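This site uses cookies to remember your settings. By continuing to browse you accept our cookie policy.

Varker Awards and Engraving
Production meeting, October
Minutes

Chair: Berkay Yüksel
Represented: engraving, casting, purchasing, order desk, shipping
Meeting opened at 9:15 a.m. Minutes of the previous meeting were accepted with one correction: the brass plate thickness in the purchasing section should have been given for the small plate only.

1. Medal order, regional swim series

The order is for 3000 die-cast medals with a printed insert on the front and a laser-engraved event name on the back. The die was approved by the customer. Karov will supply the blanks in antique silver and antique bronze. The gold finish stays in house, as the last outside batch varied in tone between cartons.

Engraving asked for the event names in a single spreadsheet, one row per medal, with the age group in its own column. The order desk will send the template again. Names longer than the engraving area will be set on two lines at the same type height. Reducing the type height to fit was discussed and rejected.

2. Plate adhesive on stone bases

Plates have lifted at the corners on returned awards with polished marble bases. All returned pieces used the standard foam tape. Pieces fixed with the two-part adhesive have not come back. Casting noted that polishing compound left on the stone may be a factor, and that the wipe-down step is missing from the written work order.

Agreed: the wipe-down goes on the work order ahead of plate fixing. Foam tape is withdrawn for polished stone and kept for wood and acrylic. Purchasing will ask Boersma for the data sheet on their thin acrylic tape before any is ordered.

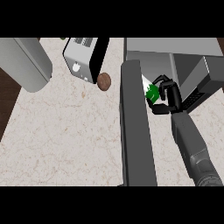
Marble countertop with tan veining, computer rendering.

3. Proofing software

The Zundis trial was extended. Proofs now reach the customer as a flat drawing with plate dimensions marked. Two faults remain open. Accented letters drop out when a name is pasted from a spreadsheet, and the approved proof does not lock, so a later edit can reach the engraver without a new sign-off. Until the second fault is closed, the engraver checks the revision letter on the proof against the order desk copy.

4. Ribbon stock

Stock count for neck ribbons: 400 red-white-blue, 300 plain navy. The swim series uses customer-supplied ribbon, so neither figure is affected. Navy will be reordered at the wider width only. The narrow width is discontinued once present stock is gone, and the catalog page needs a note to that effect.

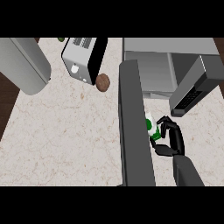 Can a customer change the engraved text after the proof has been approved?
Changes are accepted until the plate is scheduled for engraving. After that point a new plate is charged at the listed price and the order takes a new ship date.

5. Packing

Shipping reported chipped corners on tall column awards sent with the figure attached. Figures will be packed separately with the threaded rod taped to the column and a printed assembly slip. Single-piece resin awards are unchanged.

6. Action items

Order desk: resend name template; add ribbon note to catalog page.
Casting: revise work order for stone bases.
Purchasing: request tape data sheet; confirm Karov delivery window for blanks.
B. Yüksel: report both open faults to Zundis in writing.

Meeting closed at 10:20 a.m.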